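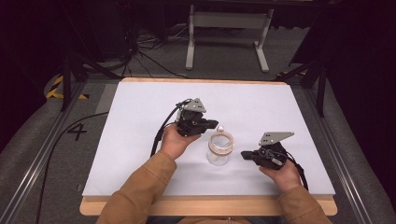

Flimness asks, under the last post, whether the Grasus kit is worth it if you only want to record demos and don't own an arm yet. Also wants to know if the pair has to be bought as a pair. Fair, and I've had the same thing by email a few times now so let's do it quick.

Short version. Yes to the first, if you have the patience. And yes you have to buy both, Sudis won't split the box. I asked. Twice.

Setup first. Out of the box to first usable recording took me most of an afternoon, and a good hour of that was cables. The manual is 3 pages. One of them is the warranty. The calibration step is buried in a footnote and if you skip it the left and right tracks drift apart and you only find out at playback. Ask me how I know.

Once it's going though – really nice to use. You squeeze, the fingers close, no lag that I can feel. I had the older McIver set for a year and that one always felt like working tongs with oven mitts on. Grasus is lighter in the wrist. Still tiring. I stop after a batch of 200 takes now, tried to push past that in November and my thumb was useless the next day.

Small jars are what I've been doing mostly. Jar, lid, bowl, repeat. Glass is the hard one becuase you can't feel how much you're squeezing, so slow down on the approach and come in level from both sides. Clear plastic is more forgiving. Haven't broken anything yet. 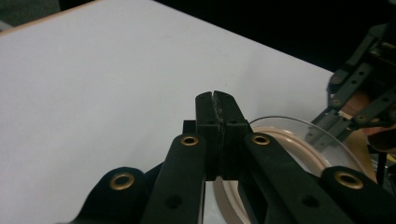 Wear is my main gripe. The grip strips on the fingers don't last. Spares are sold only as a full set, both grippers, and shipping was slow. The linkages on the other hand have been solid, no play in the joints at all. I check the screws before every session, takes a minute.

Software, hmm. It does the job. Sorts takes into folders, names them with a number and nothing else, so keep your own notes. Take 547 tells you nothing a month later. Export is fast. The crash when you unplug one side mid-recording is still there in the new version, they say it's being looked at.

Storage – I've got roughly 3000 takes sitting on one drive and I'm already shopping for a second. Budget for that.

So Flimness, if you can borrow a set first, do that. Rental is a thing too, Sudis does it by the week and takes part of it off the price if you end up buying. Would of gone that way myself had I seen it on their page. The charging dock I'll do seperately, mine is going back for a swap.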